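# Workshop tips: recording good pick-and-place examples at a desk

Notes for anyone recording demonstrations with the humanoid at Jelholm. Most of this was worked out by Behrouz Mahmoudi and me over two rounds of the basket task, one in May and one that we are finishing now. It applies to any small tabletop job where a person drives the arm and the system learns from the recordings.

## Before you start

- Clear the desktop down to the objects in the task. Pens, phones and coffee cups go somewhere else.
- Mark the home position of each object in pencil. Tape marks show up in the recordings, and the model can learn to look for the tape.
- Check that the desk doesn't rock. Push down on each corner with your palm. If it moves, fold a piece of card under the foot.
- Walk the arm through its full reach once at low speed with nothing on the desk.
- Wipe the camera lens with a dry microfiber cloth. Paper towels leave lint.

Write the task sentence down before the first take and keep it the same all day. "Move the tape into the small basket" and "put the roll in the back basket" will be stored as two tasks, and someone will have to merge them later.

## Cables

Route the main cable away from the side the robot reaches toward. Leave enough slack for the arm to extend fully, then check for loops underfoot. Velcro straps are better than zip ties here, as you will be redoing them often. Look at the wrist cable every time you stop for a break. If it has crept toward the fingers, fix it before the next take.

## Driving the arm

Go slower than feels natural on the approach and at an even speed on the way out. Stop just above the rim of a basket for a moment before closing the hand. Wicker flexes, and a fast grab will drag the whole basket along with whatever is in it.

Don't correct more than twice in one take. If the second try misses, open the hand, back away and end the take. Mark it as a failure and keep the file. Failures are useful when they are labeled and a nuisance when they aren't. 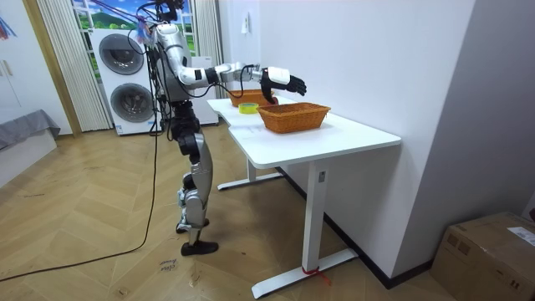 Change one thing between takes. Turn a basket a little, slide the tape a hand's width, or swap which object is closer to the robot. After every 14 takes, put everything back on the pencil marks and record one from the home position. It makes drift easy to spot.

## Light

Pick curtains open or curtains closed for a session and write it in the log. We record both, but never mixed in one batch. Ceiling lights stay on either way.

## Choosing objects

1. Use things with different surfaces. Smooth, woven and soft all fail in their own way.
2. Use two sizes of the same thing where you can.
3. Skip anything that rolls off the desk until the basic task is going well.
4. Retire a basket when the weave starts to break. Loose ends catch on the fingers.

## Sorting afterward

We have 314 takes of the basket task, and 118 of those are from the current round. Going through a full day's recordings takes me around 2 hours. Watch at double speed and only slow down for the grasp and the release. Trim the still part at the start, but leave a second of stillness at the end so the system has an example of being done.

Back up to the second drive before you put the robot away. Label the folder with the task sentence and your initials.

Amirhossein Mirzaei
Updated October 26, 2024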